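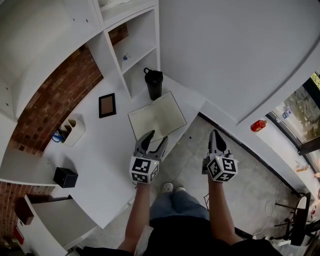

An open notebook on a white desk.

Replacing a lost rulebook for a second-hand board game

I have acquired a used copy of Zirkau, the trading game published by Rallis. The box contains all 153 cards but no rulebook. May I request a replacement, and can play begin without one?
Vangelis Zervas

Vangelis, the publisher should be approached first, through the contact form on its website. Please state the edition, printed on the base of the box. I wrote in June and received a scanned copy after 7 days. The second edition changed the harbour rules - an older rulebook will not match your cards.
Hirnley

The first edition had 29 pages of rules, if that helps. I no longer own it.
Lustbridge

Members are reminded that complete rulebooks may not be uploaded to this site without the publisher's consent. A brief summary in one's own words is permitted, up to a limit of 600 words. Requests for spare parts should be placed in the exchange section.
Site moderator, 14 November 2022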